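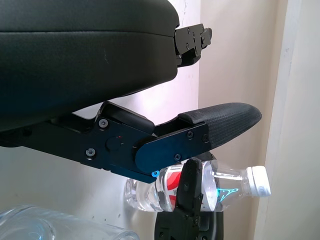 My summer of plastic bottles, and how I try to stop it

Hello again to my readers, and sorry for the long silence. September came and I am finally cleaning the corners of my flat, so today I want to write about water bottles. It is a small subject, I know, but in my home it became a big one.

When I moved here, my neighbour Paraskevi Dimitriou told me that the tap water is safe but has a strong taste. She was right. It is a bit like licking a coin. So I did what everybody in our building does, I went to the shop and bought a pack of small bottles with the screw cap. Then another pack. In July, when it was very hot, I was carrying two packs up the stairs every week, and my shoulder was hurting from it.

The problem with the small bottle is that it is very comfortable. You put it in the bag, you put it next to the bed, you put it on the desk lying on its side and it rolls behind the printer. You drink half and you forget which one is yours. My friend Omid Alipour stayed with me for a few nights and we were always opening new ones, because we could not remember who drank from what. He started to write his initial on the cap with a pen. I found his caps for a long time after he left.

The ridges on the plastic are useful, by the way. I did not think about them before. A thin bottle without ridges bends when you hold it in the middle, and if the cap is open the water jumps on your shirt. With the ridges the hand has something to hold, also when the hand is wet. The label is less clever. It comes half off in the fridge and sticks to the shelf.

So now I have a new system. I bought a glass jug with a lid from Zelterar, the kitchen shop near the bus station. It cost 900 in our money, which I found expensive for a jug, but I wanted one that fits in the fridge door. In the evening I fill it from the tap and leave it in the cold until morning. The taste of coin becomes much weaker. If I have a lemon I put one slice, not more, or it becomes bitter.

I did not throw away all the bottles. I kept four good ones with caps that close well. I wash them with warm water and a little vinegar, I rinse them two times and I let them dry upside down with the cap off – this last part is important, because a closed wet bottle smells like an old cellar. I use them for watering the basil and for the iron. For drinking outside I have a metal one.

The rest went in the collecting machine at the supermarket. You must leave the label on, or the machine gives the bottle back to you. I learned this after I had peeled eleven of them at the kitchen table.

Next time I will write about the cupboard under the sink, if I have the courage to open it. And if somebody knows how to take the white lines off a glass jug, please write to me in the comments.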